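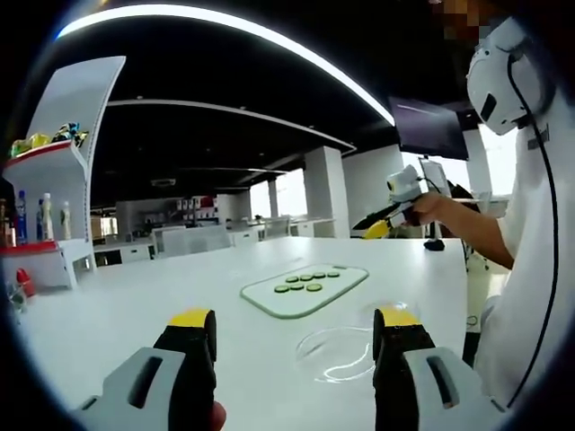

Item 2.1. Board and sliced cucumber on the worktable.

Suwannarat Floor, Cold Prep Table
Periodic Food Contact and Housekeeping Check
Inspector: Nantana Bunnag, Kandwood
Site contact: Prapai Wongsuwan
Day: Tuesday, from 9 a.m.
Scope: one white worktable, board, bowls, plate, cut produce, nearby dry goods shelf. Cold items only. The refrigerator and dish area are on a separate form.

Ratings: S = satisfactory. M = minor, correct before next check. F = fail, stop use until corrected. N/A = not applicable.

1. Work surface

1.1 Tabletop free of chips, open seams and lifted edges. S
Comment: Checked by hand along both long sides and at the corners.

1.2 Surface washed, rinsed and sanitized before food is set out. M
Comment: Done according to Tuấn Từ, but the wipe-down line on the daily sheet was blank. Initial the sheet when the job is done, before the board comes out.

1.3 Sanitizer strength tested and recorded. S
Comment: Strip read 300 ppm, which is inside the range on the Skostach product label. Bucket is labeled. Test strips in date.

1.4 Table stable, no rocking under hand pressure. S

1.5 Table height suitable for standing work. S
Comment: No complaints from staff. Not measured.

2. Cutting board

2.1 Board in good condition, no cracks, no chipped rim. S
Comment: Rim checked all the way round with a gloved fingertip. Corners intact. Replace at the first chip; do not sand or tape.

2.2 Board set back from the table edge. S
Comment: Site rule is that no part of the board overhangs. Complies.

2.3 Board does not slide during use. M
Comment: Moved under light side pressure at the time of the test. The non-slip mat was in the drawer. Mat to go under the board whenever a knife is used. Mat is not needed when the board is only holding produce that is already cut, although leaving it in place does no harm.

2.4 Board reserved for produce. S
Comment: Confirmed with Prapai Phuthong. Raw meat and fish are not handled on this floor.

2.5 Knife returned to its guard after slicing and stored off the table. S
Comment: Guard fits. Blade has a small nick near the heel, noted for the next sharpening round. See also 5.3.

3. Cut produce

3.1 Cucumbers washed before slicing, 20 seconds minimum under running water with rubbing. S
Comment: Procedure posted at the sink. Rind is left on for this item, so the wash step applies in full. Prapai Phuthong described it correctly without reading from the card.

3.2 Slices laid flat with space between them where practical. S
Comment: Overlapping slices hold water and go soft at the contact point. Loose rows are fine and there is no need to line them up. 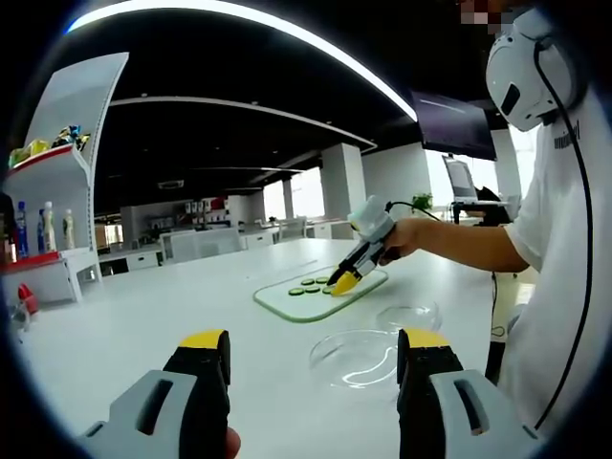 The same goes for bowls. Do not stack slices to the rim, and use a second bowl when the first one is getting full. Slices already in a bowl are not to be returned to the board if anything else has been cut on it in between.

3.3 Time out of refrigeration controlled. M
Comment: Start time is kept in the operator's head. Limit on this site is two hours, then discard. Write the start time on tape and stick it to the table leg or the clipboard, not to the glass.

3.4 Produce that has left the board or bowl and touched the table is handled as waste. M
Comment: Answers differed between the two operators asked. One would discard, the other would rinse and reuse. Rule as of this check: discard. Applies to whole slices and to ends. See 6.1.

3.5 Color, smell and texture acceptable. S

4. Bowls and plates

4.1 Glassware free of chips and cracks. S
Comment: Each bowl held up to the light and turned once. Rim and base checked.

4.2 Glassware visible to the person working. M
Comment: Clear glass on a white top is hard to pick out, particularly under the overhead lights where only the rim shows. Risk is a knock or an elbow. Two options were discussed: a colored tray under the bowls, or a switch to colored bowls. Tuấn Từ prefers the tray. Site to decide.

4.3 Bowls and plates kept out of the normal arm path. M
Comment: Follows from 4.2. Keep them roughly a hand's width from the board and never between the operator and the board.

4.4 Plates stored face down or covered until needed. N/A
Comment: In service during the check.

4.5 Spare bowls available if one is removed from service. S
Comment: Spares in a lidded Bevbridge crate by the sink. Crate clean inside.
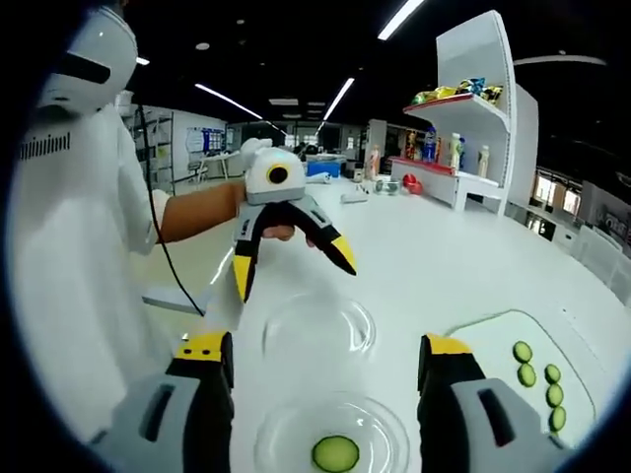
5. Persons at the table

5.1 Hands washed on arrival and after any break. S
Comment: Soap and paper towels stocked.

5.2 No jewelry on hands or wrists. S
Comment: Asked and answered. Reminder is on the posted card.

5.3 Only one person slices at a time. S
Comment: Others may stand at the table but keep their hands clear of the board until the knife is back in its guard.

5.4 Broken glass procedure known. F
Comment: Neither operator could say where the dustpan is kept. It is behind the door of the supply closet. All open food within arm's reach of a break is discarded, with no exceptions for covered bowls. Usa Chareonsuk to brief everyone before the table is used again, and to sign below.
Follow-up: briefed before noon on the same day. Rating changed to S. U.C.

6. Housekeeping and nearby storage

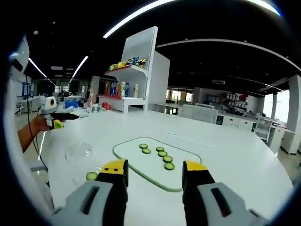

Item 6.1. Slice on the tabletop beside the board. Dry goods shelf beyond the table.

6.1 Tabletop clear of loose food. M
Comment: Slice to be discarded under 3.4. Wipe the spot with sanitizer, let it air dry, then carry on. Change gloves if the slice was picked up by hand.

6.2 Dry goods kept apart from open food. S
Comment: Snack bags and bottles stay on the shelf unit and do not come onto the prep table.

6.3 Shelf stock in date, older stock at the front. M
Comment: Spot check only. Dates fine, rotation not consistent on the bottle shelf.

6.4 Waste bin lined, lidded and within reach. S

Open actions
1.2, 3.3: T. Từ, from the next shift.
2.3: P. Phuthong, mat under board.
3.4, 6.1: add the discard rule to the posted card. P. Wongsuwan.
4.2, 4.3: tray or colored bowls, decision due by December.
6.3: U. Chareonsuk.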